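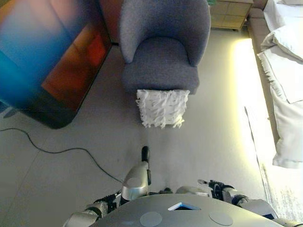 有同学课后留言：上节课讲“坐着舒服不舒服，先看座深再看软硬”，可是我去家具店试坐，店里人人都先用手按坐垫，难道大家都按错了？

问得太好了！按坐垫没有错，只是按出来的是最初几秒钟的手感，而人坐在椅子上是以小时计的。这一讲就从这个问题接着往下走，把座深、泡棉、面料三块内容串起来，顺便把上次没来得及讲完的织物部分补上。

第四讲 软体坐具：尺度、填充与面料
（室内设计基础，选修）

一、座深与座高

座深指坐垫前缘到靠背支撑面的水平距离。请大家现在就做一件事：坐直，后背贴紧椅背，看看膝窝离坐垫前缘还剩多少空隙。能放下三根手指，就是比较合适的状态。如果前缘顶住膝窝，小腿会发麻，人会不自觉地往前挪，腰就悬空了，这时候靠背做得再漂亮也用不上。

休闲椅的座深普遍大于餐椅，道理很好懂：餐椅要方便起身和够到桌面，休闲椅允许人往后靠、往下陷。靠背越向后倾，座面越要跟着后倾，否则人会一点一点往前滑。上学期做模型的时候，好几组都栽在这里，靠背角度调得很认真，座面却是水平的，坐上去像在滑梯的最后一段（那几把椅子我到现在还留着，每年都拿出来给新同学坐，效果好极了）。

座高要在坐下以后量。厚坐垫受压会下沉，图纸上标的高度和人真正用到的高度是两回事。画剖面时请同时画出两条线，一条实线表示未受压，一条虚线表示受压后，交作业时我会专门看这条虚线。

二、靠背的形状

直板靠背、分片靠背、弧形围合靠背，三种类型各有脾气。弧形围合的椅子看着亲切，人缩在里面有被托住的感觉，很适合阅读角和小客厅。它的难处在结构：弧度越紧，内框越难弯，面料在内弧一侧越容易起皱。起皱怎么办？传统做法是在内弧处加接缝，把一整块面料拆成几片；另一条路是选有一定弹性的织物，让它自己顺过去。两种办法做出来的椅子气质完全不同，前一种有线条，后一种更圆润，没有高下之分。

扶手的高度常被忽略。太高会把肩膀顶起来，太低等于没有。测试方法很朴素：自然垂肩，屈肘，小臂刚好落在扶手上就对了。身高差别很大的一家人共用一把椅子，扶手宁可略低，再用靠垫补。

三、填充

终于到了按坐垫的问题。泡棉有两个指标经常被混为一谈：密度和硬度。密度是单位体积的重量，关系到耐久；硬度是压下去需要多大的力，关系到手感。高密度的泡棉可以很软，低密度的泡棉也可以很硬！很多人一按觉得硬就认定“扎实”，结果用上一阵子，坐垫中间塌出一个坑。

比较讲究的做法是分层：芯层用支撑性好的泡棉，外面包一层较软的，最外面再裹薄薄的絮片，让边角看起来饱满。课上我们会拆开一块Pruvost的样品坐垫，它一共3层，层与层之间的胶合方式值得凑近看。拆的时候请戴手套，絮片沾在毛衣上非常难清理。

羽绒填充我个人很喜欢，那种缓慢下陷的感觉是泡棉给不了的，但它需要经常拍打，不拍就会堆到角落里。给客户推荐之前先问一句：您愿意每天拍垫子吗？回答犹豫的，就用泡棉芯加羽绒外包的复合做法。

四、面料

看面料先看三样：织法、克重、耐磨。平纹结实，斜纹垂感好，提花可以做出丰富的层次，圈圈纱类的织物触感迷人，但怕猫，也怕牛仔裤后袋上的铆钉。

样品册里有两块可以对照着摸：Skunder的平纹料每平方米170克，偏轻，更适合做抱枕套；Hondard的混纺料每平方米300克，手里一掂就知道差别，包坐垫没有问题。请闭上眼睛摸，再睁开眼睛看，记下两次判断是否一致。这个练习年年做，年年都有人惊呼，眼睛对手的影响比大家以为的大得多。

颜色方面补充一点。中性色面料在不同光源下会偏色，灰色尤其敏感，早上看发蓝，傍晚暖光一照又发褐。选样一定要把布拿到实际房间里，白天看一次，晚上开灯再看一次。小样越小，越容易看走眼，至少要一块能盖住坐垫前半部分的大样。

长毛、流苏、簇绒一类的肌理，适合用在面积小、可拆洗的部件上。大面积使用时积灰快，清洁也麻烦。它们和细密的织物搭在一起特别好看，肌理的反差本身就能撑起一个安静的角落，颜色不必再用力。

五、观察作业

到Gurkville家具街，或者任意一处能试坐的地方，选3把休闲椅，每把至少坐满一刻钟。不要看手机！把注意力放在身体上：腰在哪里受力，脚是否踩实，多久之后第一次想换姿势。

记录包括：
未受压与受压后的座高；
座深，以及膝窝处的余量；
靠背类型，接缝位置画草图说明；
面料织法，能问到克重就写上，问不到写“未知”，请不要猜；
第一次想换姿势的时间。

草图不求漂亮，比例要对。量尺寸之前先跟店员打声招呼，多数店员听说是学生作业都很热心，还会主动讲里面的构造，这些话请一并记下来，往往比吊牌上的信息有用。

截止日期：2025年5月31日，纸质或扫描件都可以。

下一讲讲弹簧和绷带，也就是坐垫下面看不见的那一层。想提前预习的同学，可以把家里旧椅子翻过来，看看底布下面有没有松脱的地方，拍下来带到课上，我们一起判断还能不能修。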